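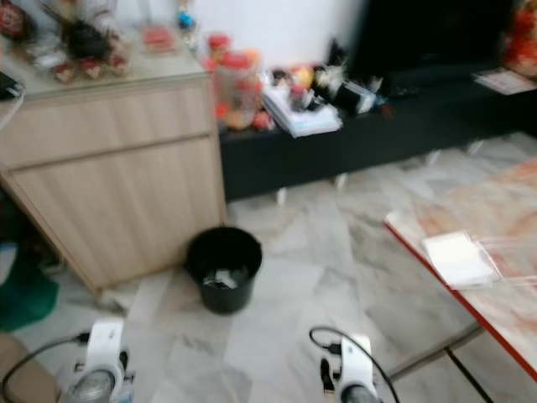 Skenbridge Home Energy Advice Service
Progress Report to the Galbraith Fund, Second Half of the Grant Year

Summary

The service continued to offer free home energy advice to tenants and owners in Skenbridge throughout the reporting period. Advisers completed 108 home visits and answered 951 telephone inquiries. Demand for visits was highest in January, when the cold weather brought a sharp rise in calls regarding heating bills and drafts.

Spending remains within the approved budget. The underspend on travel noted in our July report has been moved to printing, as agreed with the Fund.

Home visits

A standard visit lasts one hour and covers heating controls, window and door seals, hot water settings, and a review of recent bills. The adviser leaves a written plan with the household and calls again after 8 weeks to ask which measures have been carried out.

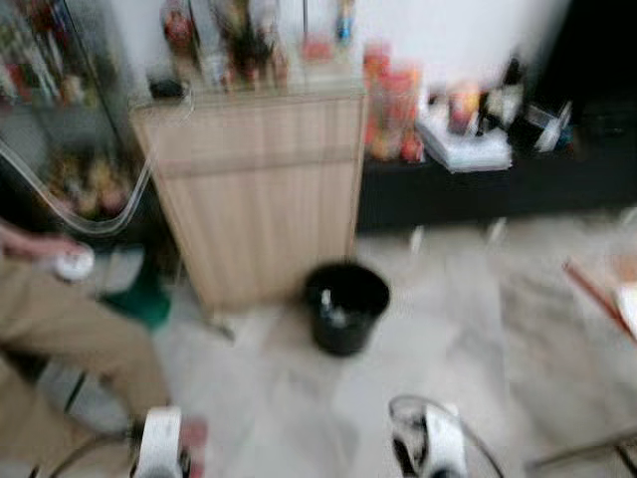
Follow-up calls have been harder to complete than first visits. Many residents work shifts and do not pick up during office hours, so calls are now also made until 7:30 p.m. The response rate has improved, although it is still below the level set out in the grant agreement.

The Atel district remains underserved. Most homes there are rented, and tenants often need a landlord's consent before even minor work can go ahead. We have prepared a standard consent letter, which two of the larger letting agencies have accepted - a third is still reviewing the wording.

Work planned for the next period

1. Extend evening visits to the Atel district, with first appointments at 5 p.m.

2. Reprint the guide to thermostats and timers in larger type. The present edition was criticized by older residents, and the section on storage heaters is out of date.
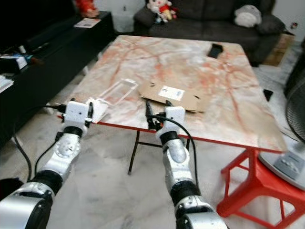 3. Train 3 additional advisers under the Zaria program, including the module on damp and ventilation.

4. Replace the paper visit form with a shorter version. The existing form asks for the same billing details twice.

Matters for the Fund's attention

Two advisers left the service during the period. Both posts were filled, but the gap led to a waiting list that was cleared only in March. We also ask the Fund to note that the price of draft-sealing materials has gone up, and that the current allowance per household no longer covers a home with more than four exterior doors and windows in need of work.
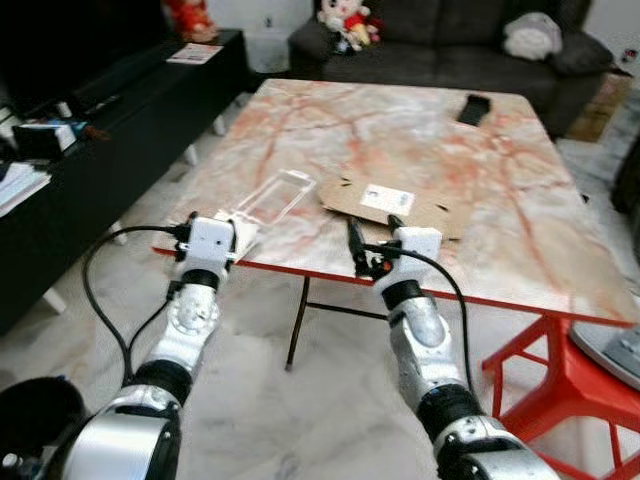

Can unspent training funds be used for draft-sealing materials?
Under the present agreement, transfers between these two budget lines require written approval from the Fund. A request is attached to this report as Annex B, together with revised unit costs.

We use cookies to improve your experience on this site. By continuing to browse, you accept our cookie policy. Accept | Manage settings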